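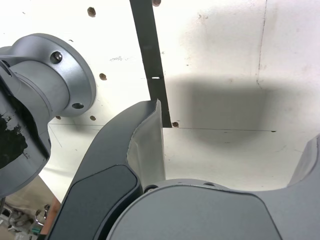 Gerkadness Shop Notes, No. 98, p. 3

Light-Colored Bench Tops: Cleaning, Marking, Holding Small Work

A white or pale bench top shows dropped screws, pencil lines and spilled finish sooner than a dark one. It also shows every scuff. The notes on this page cover painted, coated and plastic-faced tops in general shop use. Oiled and waxed wood tops are handled differently and were covered in the last issue.

Daily cleaning

Brush before wiping. Grit dragged under a damp cloth cuts fine lines in the surface, and the lines hold dirt afterward. A soft counter brush is adequate. Compressed air moves the dust to the shelves and into drawer slides and should be kept for other jobs.

Wipe with a cloth wrung out in warm water and a few drops of dish soap. Go over the top a second time with plain water. Dry it with a separate cloth, working toward the edge nearest you. Soap left to dry on the surface leaves a film that picks up gray from sleeves and tool handles, and the film is often mistaken for wear.

Gray and black marks

Gray marks on a white top are mostly metal or rubber transferred onto the surface. They lie on top of the coating and can be lifted without cutting into it. Try the methods in this order and stop at the first one that works:

1. A clean white vinyl eraser, rubbed in short strokes.
2. Dish soap, undiluted, on a damp cloth. Leave it on for a few minutes before wiping.
3. Rubbing alcohol on a cotton pad. Test it first on the underside or a back corner. Some paints soften.
4. Baking soda mixed with water to a thick paste. This dulls a glossy surface slightly.

Melamine foam sponges are abrasive. They clear marks quickly, and on a semi-gloss top they leave a flat patch that shows in raking light. If a sponge has already been used on one spot, the usual repair is to go over the full top with it so that the sheen matches.

A mark that catches a fingernail is a scratch. Cleaning will make it paler at best. On solid-surface tops a scratch can be worked out with wet abrasive paper, stepping through the grits and finishing at 4000. On thin coatings leave it alone.

Scuffed coatings on tools and fixtures

The same test applies to painted castings and powder-coated fittings. A dark patch with ragged edges may be a stain on top of the coating or bare metal under it. Draw a pad damp with mineral spirits across the edge of the patch. If the edge shifts or the pad comes away dirty, keep cleaning. If nothing moves, feel for a step at the edge with the tip of a fingernail.

Bare steel needs to be covered. Degrease it, feather the edge with fine paper, and brush on two thin coats of enamel, with a full day between them. Bare aluminum in a dry room can be left as it is.

Socket-head screws and open holes

Recessed screw heads collect dust, and a packed socket is the usual cause of a rounded one. The key goes in partway, feels seated, and turns under load. Clear the socket with a scribe or a wooden toothpick before inserting the key. Push the key to the bottom. If it rocks, check for a metric key in an inch screw or the reverse.

Open bolt holes that will not be used for some time can be closed with a plastic plug or a short screw run in by hand. Do not fill a threaded hole with putty or hot glue. Masking tape over the hole is acceptable for a week or two, after which the adhesive begins to harden.

Keep removed screws in the order they came out. A strip of cardboard with holes punched in it and the position penciled beside each one costs nothing and can be dropped without losing the sequence.

Routing cords and cables

A cord that crosses the working area will sooner or later be cut, burned or pulled. Bring it up from the back edge and let it hang in a single loop from a support above the bench. Leave enough slack for the tool to reach the far corner without drawing the cord tight, then add a hand's width.

Hook-and-loop straps are preferable to plastic ties wherever the routing may change. If ties are used, cut the tails flush with side cutters. A tail trimmed at an angle with scissors will open the back of a hand.

Check the first stretch of cord outside each plug every December, along with the extension leads. Stiffness or a flat spot is reason to cut the cord back and refit the plug.

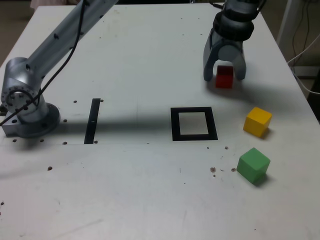 Marking positions with tape

Black tape on a white surface is the most readable temporary mark available, and it stays put under light handling. Cloth tape has a woven edge that frays when cut with a dull blade. Vinyl electrical tape cuts cleanly but stretches as it is pulled from the roll and shrinks back later, which opens the corners of any shape laid out with it. Unroll what is needed, let it lie slack on a sheet of baking paper for a minute, and then apply it.

To lay out a square:

Pencil the inside line first, using a try square against the bench edge.
Lay the two parallel sides, running them long at both ends.
Lay the other two across them.
Cut through both layers at each corner, diagonally, and lift out the waste.
Press down with a rubber roller or the back of a spoon.

For the corner cuts use a fresh blade and almost no pressure. The weight of the knife is nearly enough. A cut that goes through the tape and into the bench coating will still be there when the tape is gone.

Make the opening larger than the object it is meant to hold. A gap of 3 mm on every side is a workable allowance for small blocks and jars. With less, the object rides up on the tape edge and sits out of level. With much more, the position becomes a suggestion.

A single straight strip is enough for a stop line or a boundary between two areas. It should be placed where a straightedge can be laid beside it. Write on a separate label and not on the tape. Silver marker on black vinyl rubs off on the forearm.

Removing tape

Pull low and slow, folding the tape back over itself. Warm old tape with a hair dryer on its low setting. Residue comes off with mineral spirits or with the sticky side of a fresh piece of the same tape, dabbed repeatedly. Citrus removers work but must be washed off with soap afterward or the next tape will not hold.

Tape left in place through a summer by a sunny window may leave a pale outline where the rest of the top has yellowed. The outline fades over some months if the area is left exposed. It cannot be scrubbed out.

Holding small parts without marking them

Most marks on small painted or finished parts come from the jaws that held them. The remedy is a facing softer than the part, wide enough to spread the load. Suitable facings for vises, clamps and pliers:

Cork sheet. Good grip, crumbles at the edges, cheap to replace.
Leather, smooth side to the work. Glue it rough side to the jaw.
Silicone sheet. Holds well at low pressure. Glue will not stick to it, so it has to be clipped or wrapped.
Felt. For polished surfaces only. It holds metal chips, which then do the scratching.
White nylon. Firm, slick, long-lasting. Needs more pressure than the others.

Use pale facings where there is a choice. Dark rubber, including the gray sort sold as non-marking, can transfer to light paint when left clamped overnight. The Grundis shop uses pipe insulation for large tubing and reports no transfer, though the foam takes a permanent set after one use.

Jaw pressure should be just enough to stop the part from turning when pushed at one corner with a fingertip. If more is needed, the facing is too slick or the contact area is too small. Curved jaws touch a flat-sided block along a line or at an edge, and the facing has to be thick enough to make up the difference.
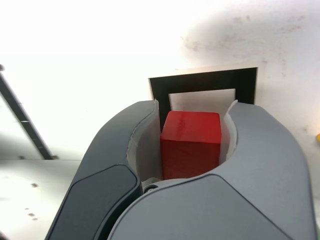

Red cube held between two pale-padded fingers.

Facings wear unevenly. Replace both sides together. A new pad opposite an old one tilts the work, and the tilt is enough to spoil a glue joint. Drarnent and Chow both sell precut strips in pairs, which saves trimming but not money.

Stacking small blocks for glue or paint

Small blocks drift when stacked. Each one is placed by eye against the block directly beneath it, and the errors add up in whichever direction the light is worst. Set each block against a fixed vertical reference. A steel angle clamped to the bench will do, lined with waxed paper if glue is involved. 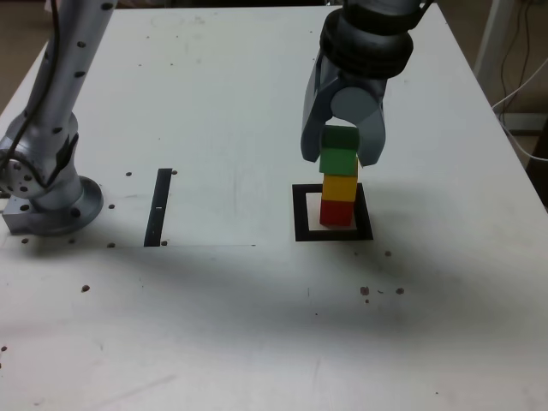
Brush the bench clear before the bottom block goes down. A single crumb under one corner leans the whole stack, and the lean is larger at the top than at the bottom. The same applies between blocks. Wipe each face with a dry finger just before it is set.

Lower a block straight down and let go completely before checking it. Adjusting while still holding on moves the one underneath. If a block is off, lift it clear and set it again. Sliding it smears the glue and leaves a starved patch on the side it came from.

For painted blocks, wait until the paint no longer takes a thumbnail print at an edge that will be hidden. Dry to the touch is too early. Latex paints in particular will bond face to face under very little weight, and the bond pulls color off one side. A square of baking paper between blocks prevents this. Trim it smaller than the block so that it does not print a line.

Weights for a glued stack should be no wider than the stack itself. A wide weight tips at the first knock to the bench. A stack more than 9 in. high should be clamped from end to end.

Supplies to keep in the bench drawer

Soft brush, two cloths, dish soap
White vinyl eraser
Mineral spirits and rubbing alcohol, in labeled bottles
Black vinyl tape, one inch and half inch
Snap-off knife and spare blades
Rubber roller
Cork and leather scraps
Baking paper, waxed paper
Wooden toothpicks

Solvent-damp rags go flat on a rack outdoors until dry. They do not go in the drawer, and they do not go balled up in the bin.

Next issue: drawer slides, and what to do about a bench that rocks on a sloped floor.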